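Automation in a Packing Room: What Changed for the Packers at Jakarow
Work and Technology module, final project report

1. Introduction

This report looks at one workplace where part of the hand work is being moved to a machine. Jakarow is a packing firm in Femandale. It puts together mixed boxes for other companies, mainly small household goods and toys that are sold as a set. Until last year all of this was done by hand at long benches. Now two of the benches have been replaced by a robot cell made by Murnier, and some of the packers spend part of their week teaching it.

I chose Jakarow after working there for a summer as a packer. I knew several of the people already, which made it easier to ask questions, but it also means I came to the project with an opinion. I have tried to keep that in mind when writing up the interviews.

The question I started with was "How many jobs will the robot replace?" My tutor said this was too big for a project of this size, and that I would not be able to answer it from one site. The question I ended up with is narrower: what do the packers do differently during a normal week, and what do they think of it?

2. How I did the project

I visited the site during March and sat in on early and late shifts. I handed out a questionnaire with the payslips and got 132 back out of the 206 people on the packing rota. I also interviewed nine people, one of them twice. Seven were packers, one was a shift lead and one was Ritva Aaltonen, who is in charge of the packing room and has worked there since it opened.

I asked Murnier for an interview as well. They sent a product leaflet and did not reply to my second message, so the supplier's side is missing from this report.

Names of packers have been left out. Ritva Aaltonen agreed to be named and read section 4 before I handed it in.

3. The work before

A packer on the old benches stood at a station with shelves on both sides. An order sheet said what went in the box. The packer picked the items, arranged them so the lid would close, added paper if needed and pushed the box to the taping table. An experienced packer did not look at the sheet much. Sets repeat for a week or more, and after the first morning the hands know the order.

Most of the skill is in handling different materials. A pack of tissues can be squeezed a little but creases if you grip it at the corner. A roll of bags slides. A soft toy changes shape when you hold it and springs back when you let go, which can push the item next to it out of place. Plastic film sticks to other film. New starters are slow for about two weeks, and then most of them stop being slow without being able to say what they learned.

This last point came up in nearly every interview and it matters for what follows. The packers were good at something they had never had to explain.

4. The work now

The Murnier cell has two arms and works on the simpler sets. It was not programmed step by step. It learns from recordings of people doing the task with hand-held grippers, which have two jaws like the ones on the arms. The person holds one in each hand, opens and closes the jaws, and moves the goods as the robot would have to. A camera on each gripper records what happens.

At first all the recording was done in a corner of the packing room. The recordings turned out too much alike: same bench, same lamp, same grey surface. After that Jakarow lent out kits so that people could record at home as well, with whatever box and goods they had there. Packers who sign up are paid their normal hourly rate, and a session at home lasts up to two hours. There is a list of actions to practise, such as picking up something soft, standing a pack upright, or moving an object from the floor into an open box, and the person chooses the items.

I watched part of a home session, done on a thick patterned rug with an open cardboard box, tissue packs and some soft toys. The pink and white one with a pig's snout is the sort of object the trainers ask for, as it gives under the pads and has no flat side to hold.

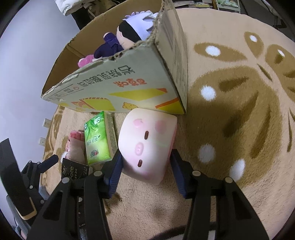 5. What the packers told me

5.1 Learning to be slow

The most common comment was about speed. On the benches people are used to working fast, and in a recording session they have to slow down. With the grippers you can't feel what you are holding in the same way. You have two fingers per hand instead of five, and you have to plan the approach. One packer, who has been there for eleven years, said: "I felt like I was a beginner again. I dropped the tissues three times and I was glad it was only me in the room."

Most people got better at it within a few sessions. Two of the seven packers I interviewed tried it once and didn't go back. One had wrist pain afterwards – the gripper is held out in front of the body and the weight is at the far end – and the other found it boring.

5.2 Home and work

Opinions on recording at home were mixed. People with children or long bus journeys liked it. One woman said she could do an hour after lunch and still be there when her son got in from school. She would not have applied for any other job at the firm that allowed this.

Others did not want a camera running where they live. The camera on the gripper mostly sees the jaws and what is in front of them, but it also takes in parts of the room: walls, shelves, the things that are lying about. The firm's written rule is that no people should be in view and no letters or documents. It doesn't say anything about the rest of the room. In the questionnaire I left a space for comments, and this was the subject most people wrote about.

One packer told me he tidied for half an hour before his first session. He was not paid for that half hour. When I asked Ritva Aaltonen about it she said that tidying was not required, and that an untidy floor was more useful to the trainers than a clean one. He had not been told this.

5.3 The objects

I had expected that any small item would do, but the packers talked a lot about which things were worth recording. They swapped advice on it. Anything shiny was hard to judge through the grippers. A round object rolls off if the pads touch it too low. Goods lying on top of each other are awkward, for example a tissue pack on a roll of bags, where the jaws have to close on the pack without dragging the roll along with it. 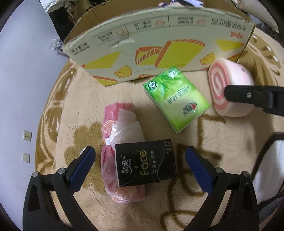
Several people said the difficulty was in deciding where to put the second hand. On the bench you steady one thing while you lift another and never think about it. With a gripper in each hand the steadying has to be done on purpose, and it is easy to knock the item you were trying to hold still. The shift lead thought this was the part that made the recordings valuable, and also the part that made people tired.

A few packers had started to notice their own hands more when they went back to the benches. One said she now picks up soft goods from the side and gets fewer creased packs. I could not check this, as Jakarow does not record creased packs by person.

5.4 Pay and the future

The hourly rate for recording is the same as for packing. There is no extra payment for the recordings themselves, which stay with Jakarow and Murnier. Jakarow has collected over 3000 of them. Five of the seven packers thought there should be something more, either a bonus or a higher grade. The argument was always the same one: a shift at the bench is finished when it's finished, but a recording goes on being used. The shift lead agreed with them. Ritva Aaltonen said it had been raised with the owners and that she had no answer yet.

No one has been dismissed since the cell was put in. The number of agency workers has gone down, though. These came through Desmet, a staffing agency in the town, mostly for the months before Christmas. I did not manage to speak to any former agency workers and this is the largest gap in my project. If jobs have been lost, they have been lost there, and the people still in the building are the wrong ones to ask.

6. Discussion

Before the visits I thought of automation as a machine arriving and people leaving. At Jakarow the first effect was extra work of a new kind. Some of it is better than bench work: it can be done sitting down and at home, and it uses what the packers know. Some of it is worse. It is lonelier, it is hard on the wrists, and it brings the employer's camera into people's homes under rules that are not very detailed.

It is also not clear how long the recording work will last. The cell still stops often on soft goods, and each new set of items needs new recordings. Several packers took this as a sign that they will be needed for years. The shift lead was less sure and pointed out that the plain sets already need very little.

The weak points of my study are that I only saw one site, that I watched only part of one home session, and that the people who filled in the questionnaire may be the ones with the strongest views.

7. Suggestions

These are the changes I would put to the firm. I have sent them to Ritva Aaltonen.

Pay for setting up and packing away at home, and say clearly that no tidying is needed.

Write down what may be visible of a home and who looks at the recordings, and let people see their own before they are sent in.

Limit the time with the grippers to one hour without a proper break.

Settle the question of a bonus or grade for recording before the next group is trained.

Keep a record of agency hours from year to year, so that the effect on those workers can be seen.

8. Acknowledgements

Thank you to the packers on both shifts for their time, and to Ritva Aaltonen for arranging the visits and answering the emails I sent afterwards. The questionnaire and a summary of the answers are in the appendix.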